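3.2 Complaint pathways after the Rirkora collapse

Investors in Rirkora were offered fixed monthly returns on pooled deposits, with a minimum stake of $2,000. Payments stopped in December, and the company's office in Iston closed shortly afterwards. We interviewed 44 investors about where they first took their complaint and what response they received. Most had been recruited by a relative or co-worker, a pattern also reported by Liao and Kwan in their study of the Tinovico scheme.

Police were the first point of contact for 21 respondents. Several were told that the matter was a civil dispute and were referred to a lawyer - advice that few could afford to follow. Others went to the financial regulator, which recorded their complaints but could not say when they would be assessed. 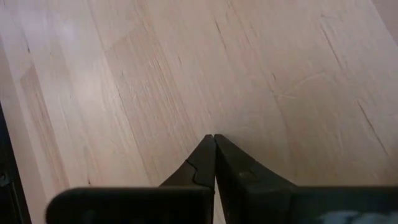
Figure 4.

The remaining respondents either wrote to the company's liquidator or made no formal complaint. Embarrassment was the reason given most often for staying silent, particularly among those who had brought family members into the scheme. Around 20 respondents later joined a group claim, although some had already missed the deadline for lodging proof of debt.

Respondents who kept signed contracts and bank records had their claims recognised sooner than those who had paid in cash. We return to the question of cash deposits in Section 4, where the liquidator's treatment of unreceipted payments is compared with the approach taken in Tinovico.

Correspondence: Feng-yi Lai and King-fai Tang | © 2022 The authors | Back to top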